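Notes for the costume resale talk, Joltitz community room, October 20, 2025

Welcome everybody in, let them find a chair, and thank them for coming out in what I'm guessing is the busiest stretch of the year for anyone with kids and a closet full of capes.

Start with the story of the pirate coat. I bought it at Nola for a party, wore it for one evening, and then it sat in a bag for 5 years (pause here, people usually laugh because they have one too!). When I finally sold it through Bivier I got more for the coat alone than I'd have gotten for the whole outfit.

Slide 2. Sizes. Please, please measure the costume itself and write the inches down, as "adult medium" from one maker is a teen large from another.

Then the bit on wigs. Comb from the ends up, store on a balloon or a foam head, keep the net.

My own count from last season was 153 pieces sold, mostly hats. Don't rush this part, they like to write it down.

Mention the Goh swap in April, then open it up.

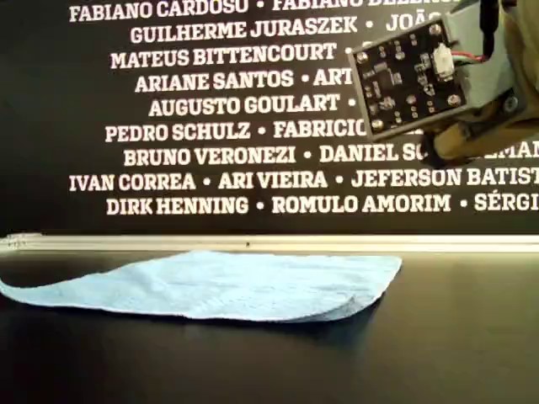
When should I list a Halloween costume if I want it gone before the holiday?
Late August or early September is best, while people are still browsing and there's plenty of time for shipping.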